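Folding and laying out cloths on the bed
Loukia Theodorakopoulos
23 July 2019

3.2 The bed as a work surface

Most studies of household laundry treat folding as a job done at a table. In the homes we visited, it was done on the bed far more often, on top of whatever sheet was already there. Figure 4 gives two views of one such bed.

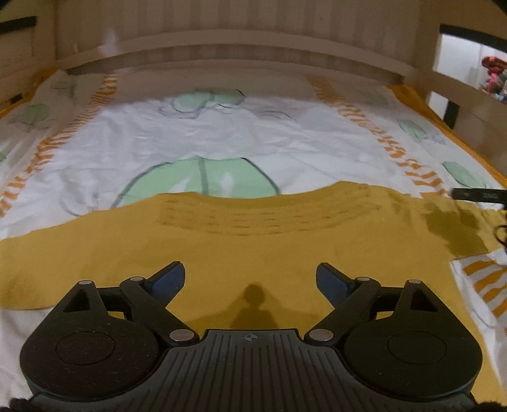
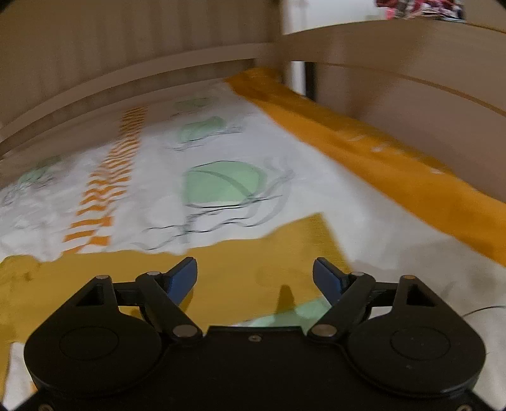
Figure 4. Mustard-yellow cloth laid out on a bed, two views.

A bed is soft, and a cloth laid on it takes on the shape of what lies under it. Participants smoothed a cloth with the flat of the hand, turned to pick up the next one, and often came back to find that the first had moved. The cloth in Figure 4 is a mild case: it is spread out but still wrinkled, and in the first view its far edge runs in waves over the sheet and one corner is folded under. We coded an edge like this as "not straight" even when the middle of the cloth lay flat. A plain cloth on a printed sheet, such as the leaf pattern in the first view, was easier to code, as the outline could be followed by color alone. White cloths on white sheets had to be coded twice.

Of the 281 layouts in the Vistard homes, 100 were set aside before coding. In most of these the cloth had been folded before the first note was made. The rest were small items, mainly napkins and face cloths, and are covered in Section 3.4 together with the kitchen drawers.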